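Learning to Walk Slowly Again

October 2023
2 min read
Print | E-mail this post

When we moved to Ruscombe I told everybody I was going to walk every single morning, and I bought the shoes and everything. That was in February. By spring I had walked maybe 18 times, and most of those were to the bakery and back (which counts, I think, if you take the long way).

What changed things was my neighbor Jianhua Su, who is older than me by a good bit and has never once looked at a step counter. I used to fuss over mine all day long. If I was 160 steps short at bedtime I'd march up and down the hallway in my slippers until it buzzed! He just goes out, looks at people's tomatoes, says hello to the dogs, and comes home when he feels like it. So I started tagging along, and I left the counter in the kitchen drawer.

It took me a while to slow down. I kept getting ahead of him and having to double back – he was very polite about it. But I've learned which houses have the good figs, and that the lady on the corner will give you mint if you stand there long enough.
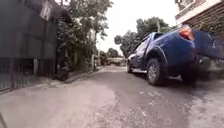
My knees are better too, I should say, though I still get stiff if I skip a couple of days. I've been stretching my calves against the kitchen counter while the kettle boils, and I'm hoping to keep it all going through the winter, even if that means a proper raincoat. If you have one you love, please tell me which!

Related posts
The bakery, the long way
Mint tea, two ways
What I planted too early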